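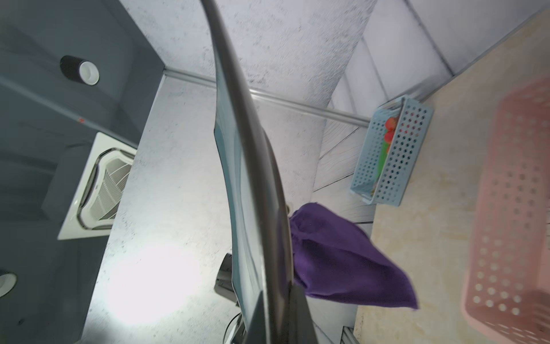

One kitchen assistant at Britska told us in June that the wiping was never the hard part of her shift, and that she would sooner hand over the stacking. Her remark changed what we measured. The first plan covered only cycle time at the plate station. The final plan also covers the work left to staff.

Method

Britska runs a canteen on the Nullesex site. We logged 394 plates over 20 shifts, split evenly between hand work and the two-arm cell. Staff filled in a short form after each shift.
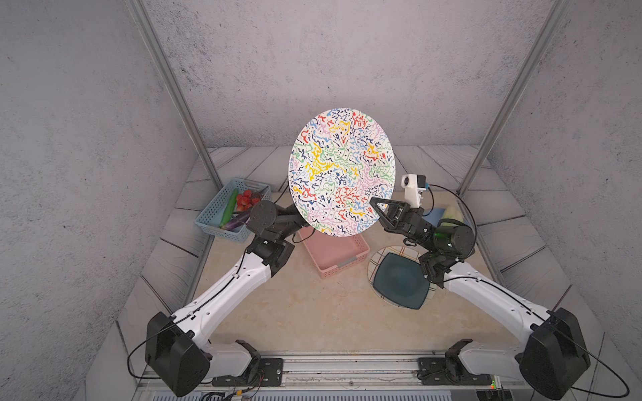
Figure 2. Patterned plate held upright by the left arm.

Results

Time spent standing at the station fell by 40 percent. Walking did not fall. Staff now carry plates to and from the cell and are called back when it stops. Olar, which maintains the cell, has trained 2 people per shift to restart it. The others wait for them. Several forms describe this as a new kind of rank.
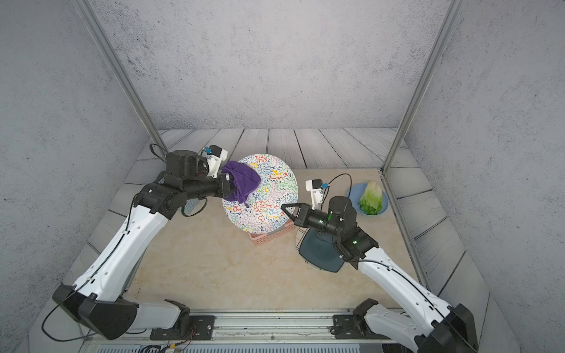
The restart duty is not in any job description and carries no extra pay. Boersma, the staffing agency, still bills these hours as general kitchen work. We recommend that restart training be offered to all staff and that stops be logged by cause. Our forms did not separate short stops from long ones, so the effect on breaks could not be worked out.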